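Shelving, part two

I said in January that I would write up the storage room once it was usable. It is usable now, so I'm writing it up. If you only came for the bread posts, there will be one next time.

For anyone who missed the first part: the room is at the back of the building I share with two other small businesses. I sell secondhand sewing patterns, zippers, buttons, thread and some tools, mostly by mail. For years the stock lived in cardboard boxes stacked on the floor, and the boxes at the bottom slowly gave up. Whatever I needed was in one of those. I lost most of a box of paper patterns to a damp corner two winters ago and that should have been the end of cardboard for me, but I kept going with it anyway.

What changed was that Rocío Paredes closed her fabric store on Espiritu and asked if I wanted the notions. I said yes before I asked how much there was. There were 3,000 zippers, more or less sorted by length, and a lot of buttons on cards. There was no way that was going on the floor.

So, crates. I looked at clear tubs with lids first. They look nice in other people's photos. The trouble for me is that lids need a place to go while you are working, and I pull from the same crate many times in a morning. I also don't need to see the contents through the side if the label is right. I went with open plastic crates, and I bought them used from a place in Plamudlow that was clearing out. I got 48 of them. A few came with old stickers that needed an evening with dish soap and a plastic scraper. The rest just needed rinsing.

The shelving was harder. I wanted metal uprights with holes punched all the way down so the heights could be changed later. My first set was a mistake (too shallow, and I had measured the crate across the bottom instead of across the rim, which is wider). I sold that set to Finbarr Foley down the hall, who keeps paint on it and seems happy. The second time I measured the rim, added the width of my fingers, and then ordered.
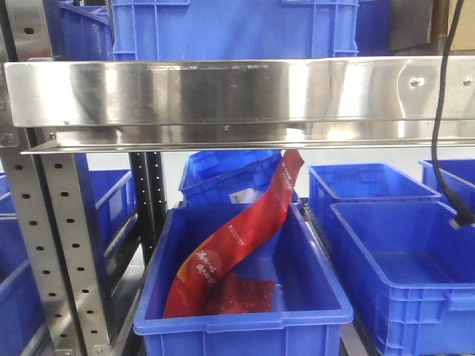
Blue crates on the rack, above and below the steel rail.

Some notes on how it works in practice, since a couple of you asked by email.

Leave more height than you think. I set the first level so the crates fit with barely any gap over them. It looked tidy and I hated it within a day. You couldn't get a hand in, so every zipper meant sliding the whole crate out, and a crate of zippers is heavier than it sounds. I moved everything by two holes and it was fine. I lost one level of storage that way and haven't missed it.

Put the heavy things low. I know everybody says this. I put the button cards up high because they were the first thing I unpacked, and then I had to bring them all down again.

Steel shows every fingerprint. I don't care much, but if you do, a dry microfiber cloth gets most of them off and a little vinegar in water gets the rest. I wipe down the front when I sweep.

Check the screws again after a week. I went around with a screwdriver once everything was loaded and several of them took another half turn. One bolt I had only tightened by hand and had forgotten completely.

Crates all one color are fine if the labels are good. Mine are blue because that was what the seller had. I thought about buying a second color for the patterns, so I could tell paper from notions across the room, but the labels do that job. I use plain white card in a plastic sleeve and write with a thick marker. The first version had a printed code on it, from a label system called Umell that I paid for and used for one month. I canceled it. Length, color family, material, and that's all I need to find a zipper.

The handle recess on the crate is where you want to grab it, so don't tape a label over it. I did that on the first dozen and they were all peeling at one end by the weekend.

On cost: I budgeted 2,000 dollars for the whole room, including paint and a new light. The shelving took the biggest share, even after what Finbarr paid me for the first set. The crates were cheap. The light went in last and I should have done it first, because I spent a lot of evenings assembling things by a desk lamp on the floor.

What isn't done. The thread is still in shoe boxes under my cutting table. I have 1,000 spools to go through and some of it is old enough to snap when you pull on it, so I'm testing as I sort, which is slow. The patterns are filed by company and number but I haven't checked the envelopes for missing pieces. I also want a small step stool. I've been using a chair, and I know.

There is a local rack maker called Rerska that a reader recommended for the short wall by the door. I've written to them for a price on something narrow. If it comes in too high I'll put up two plain boards on brackets and keep the mailing envelopes there.

Orders are going out on the usual schedule again. If you wrote to me during the move and didn't get a reply, please write again. I have been through the inbox twice but I probably missed a few.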